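Illthorpe workshop hall reopens with new upper level

The workshop hall on Calvo Street in Illthorpe is back in use after a refit that lasted most of the winter. The building, a former packing depot, had been closed since the heating failed, and the groups that used it had been meeting in borrowed rooms across town.

The largest change is the mezzanine, which the old depot did not have. It gives the hall a second floor along one side, with a black metal railing and a lower ceiling underneath. The area below has been fitted with linear fluorescent lights and metal shelving. The rest of the hall keeps its full height.

Wania, the firm that manages the building, said the upper level was added so that two groups could use the hall at the same time. Until now a single booking took the whole floor, and requests were often turned away in the evenings. The hall has 3,114 square feet of floor on the ground level, and the mezzanine adds 1,255.

Cooling was the other main part of the work. Users had complained for years about the heat in summer, when the glass doors had to be propped open and street noise came in. The hall now has wall-mounted air conditioning. Fans are also kept on the ground floor for days when the full system is not needed.

The ceiling was replaced and painted white, with round recessed lights. The old tiles had been stained by a roof leak and several had come down. Wania said the roof itself was repaired before any work began inside.

Furniture is mostly light and meant to be moved. White tables with black legs can be set out on the ground floor or pushed back against the wall when a group needs open space. Groups are asked to return tables to the wall at the end of a session and to leave the way to the glass doors clear. Items left on the shelving must be labeled with the name of the group, and anything without a label will be removed at the end of each month.

The work was carried out by Mostix, which also refitted the library annex in Illthorpe. It took 7 weeks longer than planned, mainly because the railing for the mezzanine had to be ordered a second time after the first delivery came in the wrong length.

Hourly rates for the ground floor have not changed. The mezzanine can be booked separately at a lower rate, with a minimum of 4 hours. Groups that had a regular slot before the closure have until the end of March to claim it back. After that, open slots will be offered to the waiting list.

Parking behind the building is still closed while the surface is repaired. Visitors should use the street entrance until further notice.
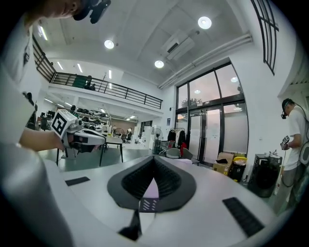

The hall in Illthorpe, with the mezzanine at upper left.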